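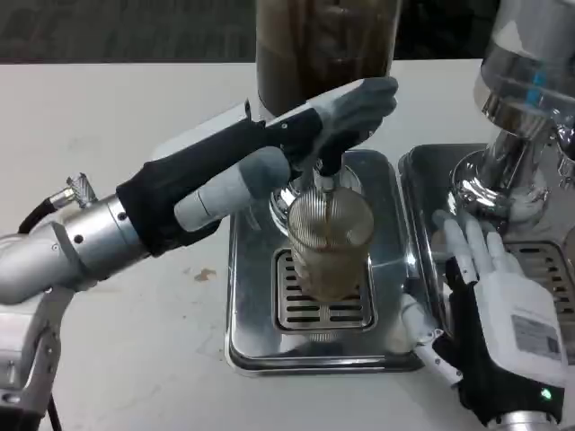

Keep the robot's speed down for any job with hot drinks. At the Trunthorpe kitchen we cap arm travel at 300 mm a second, and slower still once a hand is on the lever with coffee running into the glass. Stand the glass on the grate before the lever goes down.

Cables near the wrist should be checked every morning for rubbing. Wipe the drip trays after each session — coffee dries hard in the slots.

Keep people 2 metres back while the arms are live. Fill glasses to 335 ml at most, and log any spill.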